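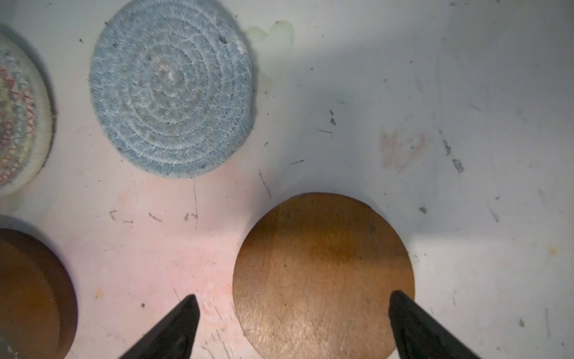

At Tullico, the packing room in Vellach sends out coaster sets, in wood and in rope. Since February the sorting is done by an arm which the staff call Marty.

"Before, I was sorting with my hands the whole shift," says the packer who has worked there for nine years. "In the evening my wrists were hurting." Now she checks the finished sets and decides what goes back.

Was she afraid for her job? "Yes, in the beginning. We all were." No one had to leave, but two colleagues moved to the dye shop — one of them not happily.

On a good day the room finishes 624 sets. "The rope ones are still difficult for him," she says. "Then I go and help."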